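Blue tube and green ring still looking for a home

Kendimbridge's lost property has been brought out of the cupboard and on to the big wooden table at Wondent, the repair and second-hand shop on the Kavolcombe road, where it will stay until Thursday or until somebody claims it. Past form suggests Thursday.

The shop took over the town's lost property in August, when the bus office closed its counter and the leisure centre decided it had enough flip-flops of its own. The handover list ran to 154 entries. Many of them said "glove".

Sidra Yousafzai, who runs Wondent, has been getting through the boxes after hours. Umbrellas went first, mostly to people who were fairly sure theirs had been black. A set of bathroom scales was collected by a man who asked that they be put in a bag. The single trombone mouthpiece has gone back to its trombone, and the wedding hat has been claimed by two separate households who are now in talks.

What remains is the harder end of the list, and chief among it is entry 12, which reads in full: "Blue thing, tall." It is a blue cylinder with a dark navy band a short way below the top, and it narrows slightly at the bottom. It was handed in at the bus office and nothing was written down about which bus, or which seat, or why.

"I've had flask, I've had skittle, I've had part of a tent," said Ms Yousafzai. "One gentleman told me with complete confidence that it was for drainage. I asked him what sort of drainage and he had to catch his bus."

Regulars at the Abdel Rahman bakery next door have been running their own inquiry over the morning rolls. The favourite theory at the time of writing is a child's bat, with a vase for tall flowers close behind. A suggestion that it was a novelty pepper mill was popular until lunch.

Rather less argued over is the lime-green ring with a hole in the middle and a circle of small dark dots round its face. It looks a good deal like a toy doughnut, or one of those rings that toddlers stack on a post and then throw at the cat. The bakery has inspected it and says it is not one of theirs. Ms Yousafzai would like to hear from any family with a stacking set that has been coming up short.

The table has been getting nearly as many enquiries as the things on it. It is pale butcher-block, all long narrow planks with the odd darker streak, and it is not lost property, although that has not stopped people measuring it. It came out of a school kitchen near Kavolcombe and took most of a wet weekend to clean up. Offers have been made. The highest so far was £25 and a go on someone's allotment, and both were declined.

Anyone who thinks something is theirs can call in between 2pm and closing. You will be asked to describe your item before you see it, a rule brought in after the business with the umbrellas. In the case of entry 12 you will also be asked what it is for, mainly because Ms Yousafzai would like to know.

Unclaimed items go on sale in the shop from the weekend, priced at whatever seems fair for a tall blue thing. Money raised goes towards a new bench at the bus stop, where passengers will be able to sit down and leave more gloves.

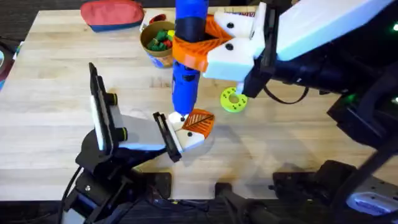 Comments

Marrowman
Obviously a rounders bat. Can't believe this made the news. Have read it twice.

pam_on_the_hill
Our grandson had a green ring just like that but his didn't have dots. Or it might have done. Will ring my daughter.

Kavolcombe Keith
Was the gentleman with the drainage theory wearing a cap? If so he is my brother-in-law and he says that about everything.

T. from the flats
£30 for the table.

pam_on_the_hill
Daughter says his was yellow. Sorry to get everyone's hopes up.

Not That Doris
Any sign of a left glove, brown, leather, small hole in the thumb? Lost on the Kendimbridge bus the winter before last. I still have the right one and carry it about in case.

Marrowman
Wife says skittle. We are no longer discussing it.

Contact the newsdesk | © Kendimbridge local news | Back to top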